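We use cookies to remember your settings and to see which pages are read. Accept / Manage choices

Esholm Gripper Trials Group
Minutes of the April meeting

In the chair: Gwenllian Vaughan
Minutes: Fulgencio Aguirre
Apologies were received from the Bukcombe end, who were expecting a delivery and sent their notes ahead.

1. Welcome and last minutes

Gwenllian opened at half past two, thanked everyone for giving up a good part of the afternoon, and said how pleased she was to see the trial tables in use at last after such a long stretch of planning. The minutes of the previous meeting were agreed with one small correction - the Rister fingertips were delivered to the upstairs cupboard and should not have been recorded as missing. Fulgencio apologised for the fright this had caused.

2. Hand-held grippers, the Rister and Mahmoud tips compared

This took up the greater part of the meeting, and rightly so. Gwenllian reminded us that the question is a fairly narrow one, namely which of the two fingertips we should settle on for the two-handed tasks before we commit to a full set. The Rister tip is the curved one and the Mahmoud tip is flatter and a little softer. Both fit the same body, so people can swap between them without having to learn a new grip.

The log now stands at 3833 recordings across both tips, which drew a murmur of approval round the table. Of the most recent batch of 78 box tasks, 19 were set aside by the person recording, mostly for a slip at the lid or a marker cube turned away from the overhead camera for too long. Fulgencio has gone through those one by one and will circulate his notes, which he warned are on the long side.

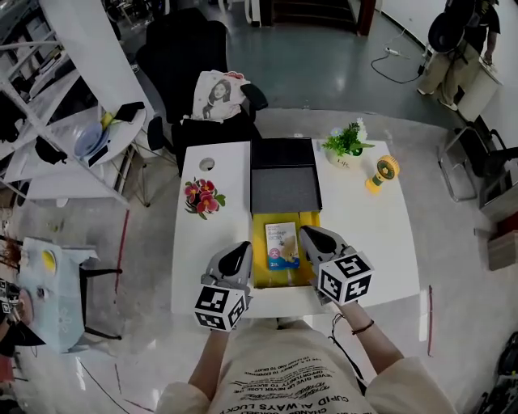
Box task, one gripper in each hand, lid open and card or booklet in the tray.

There was a long and friendly discussion about thin, flat things. Cards and booklets remain the hardest items we ask anyone to pick up, and several people felt that the curved tip gets under an edge more readily, while the flatter one holds better once the card is up. It was suggested that we try starting with one hand steadying the tray, and everyone was happy for that to go into the next round. Gwenllian asked that we keep the same card throughout, so that we are comparing tips and nothing else.

The weight of the gripper body was raised again. After an hour or so the wrists do begin to feel it, and the pull of a hanging cable does not help. Agreed that sessions will be kept to about 40 minutes, with a proper break and a cup of tea in between.

3. Cameras and the view from the gripper

Fulgencio reported on the wide lens in the gripper body, which he has been comparing with the view from the head camera. The wide lens takes in a great deal of the room, ceiling lights and all, and he thinks this is on the whole a good thing for working out where the gripper is. His worry is the housing, which fills so much of the lower part of the picture that small objects close to the tips may be hard to make out. He would like to try the lens tilted by 6 degrees and see what we gain.

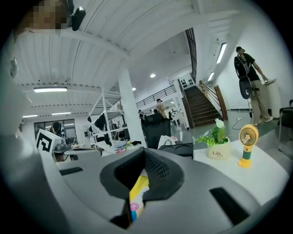

Gwenllian said she would be sorry to lose any of the background for the sake of a slightly better look at the fingertips, and asked whether the tilt could be tried on the right gripper alone before anyone took a screwdriver to the left. Fulgencio thought that very sensible and offered to do it himself.

It was also agreed that face blurring should be checked on every wide-lens recording before it is shared with Bukcombe, and that the check should be written into the session sheet.

4. Controllers

Brief, as time was getting on. The newer controller starts up faster than the old one but has twice lost the left gripper part way through a task. Until we understand why, both will be kept going side by side, and anyone who sees a dropout is kindly asked to write down the time.

5. Actions

Fulgencio - circulate notes on the set-aside recordings; fit the tilted lens on the right gripper.
Gwenllian - write to Mahmoud about a second pair of the flatter tips.
All - same card, same tray, shorter sessions.

6. Any other business

Bukcombe have asked whether they might borrow a pair of grippers for their own tests. Everyone was glad of the interest, and Gwenllian will reply once the tip comparison is finished.

The meeting closed at ten past four.

Contact Esholm Gripper Trials Group | Copyright Esholm | Back to top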